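How to Re-read an Old Science Fiction Novel Properly

By Wenjie Xue
Posted 31/03/2019

The last time I finished The Prokopenko Drift I closed it, felt pleased with myself, and discovered over dinner that I couldn't name a single planet in it. I had read that book more often than I have read my own lease. Since then I've worked out a way of re-reading that leaves something behind, and a couple of people in the comments asked me to write it down.

You will need: one novel you already like, a pencil, a cheap notebook, and a free weekend or a very long train trip.

Step 1. Pick the right book

It has to be one you have finished at least once. It should also be short. The old paperbacks are ideal, because the publishers had to fit them on a wire rack in a drugstore and the authors were paid accordingly. Mine was 43 cents at a library sale and I maintain I was overcharged for the glue.

Avoid anything over 600 pages. There are fine novels that long, and you can read them once, like a sensible person, and then tell everyone about it. The third volume of the Trunen cycle comes with a glossary, two family trees and a recipe. Save it for a broken leg.

Step 2. Write down what you remember

Do this before you open the cover. Don't peek at the blurb. One page in the notebook, as fast as you can: the plot, the people, how it ends, and any line you think you can quote.

For The Prokopenko Drift I wrote that a surveyor named Cotier finds an abandoned shipyard, lies about it to his creditors, and ends up running the place. I also wrote that there was a terrific scene where he argues with the yard's computer about the meaning of the word "salvage".

There is no such scene. The computer has one line, and the line is "Confirmed." I had been recommending the book on the strength of that argument for years.

Keep this page. You'll want it at Step 6, and you will not enjoy it.

Step 3. Read the first chapter twice

Once at your normal speed, and once as if you were being paid by the hour. Older science fiction does an indecent amount of work in its first chapter. Somebody steps off a ship, somebody else meets them at the dock, and in the course of a handshake you learn who won the war, what a drink costs and which of the uncles can't be trusted.

On the second pass, put a pencil tick beside anything the author tells you that you don't need yet. In a good book nearly every tick comes due later. In a bad one you get a lovely description of a monorail and never hear of it again.

If writing in a book makes you feel ill, use slips of paper. I was raised that way too. It wears off.

Step 4. Follow the money

Pick one practical question and carry it through the whole book. Mine is always money: who is paying for the spaceship? You can do the same with food, or laundry, or how long a letter takes to arrive. Love and destiny can look after themselves.

This is where a re-read starts to earn its keep. In Fletatance, which everyone remembers as the one with the singing moons, the moons take up maybe a tenth of the book. The rest is a dispute over shipping insurance. I missed it completely as a teenager, and as an adult with a mortgage I found it almost unbearably tense.

Keep a running list at the back of the notebook. Page number, a few words, move on. If you find yourself writing paragraphs you have stopped reading and started composing a review, and there are plenty of those already.
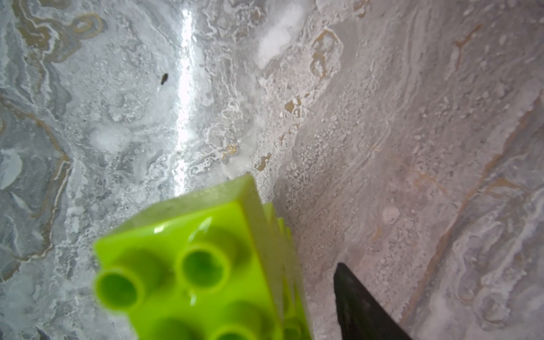 A green toy brick, studs up.

Step 5. Put it down in the middle

Stop at the halfway point and leave the book alone overnight. Choose the most annoying place you can bear. On a first read the plot drags you past the middle at speed, and the middle is where these authors hid the things they weren't sure of: the speech that goes on too long, the character who turns up late and is plainly more interesting than the hero.

While you're waiting, write two predictions. You know how it ends, so these aren't about the ending. Guess how the author gets there. I was certain that Cotier's sister was the one who talked the miners round. She's on Mars the entire time. I had promoted her.

Step 6. Finish, then compare

Read the second half in one sitting if you can. Then get out your page from Step 2 and mark it like a grumpy teacher. I use three marks: a tick for right, a cross for wrong, and a squiggle for things that belong to another book altogether. Expect squiggles. My memory has evidently been keeping all its space stations in one drawer.

The crosses are the useful part. Where you misremember, you usually improved something, and it's worth asking why it bothered you enough to fix. I gave the computer an argument because the real book lets its hero off too easily. It took me five readings and a pencil to notice that I thought so.

Step 7. Look up one thing

One. Find out when the story first ran in a magazine, or what else the author published that year, or whether the chapter you hate was added to pad it out to book length. (It was. It nearly always was.) Write it inside the back cover with the date, for whoever pays 43 cents for it next.

Do not look up the sequels. They were written by somebody's nephew.

A few common problems

The hero is awful. He may well have been awful last time too, and you were fourteen. Make a note of it and keep going, or stop. It's a paperback, it can't sue.

The science is wrong. Yes. They navigate with slide rules and smoke on the bridge. Pay attention to what the author thought would never change, as it's generally more fun than the rockets.

The pages are falling out. Read it over a table. A free e-text will do for the re-read if there is one, though you'll miss the cover, and the cover of Fletatance has a man in an orange cape punching a moon.

You don't like it any more. This happened to me with the first Trunen. I gave it a fair go, filled in all the pages, and then put it back on the shelf beside the others, where it looks very nice.

Next month I'm going to try this with a book of short stories, which will need a bigger notebook.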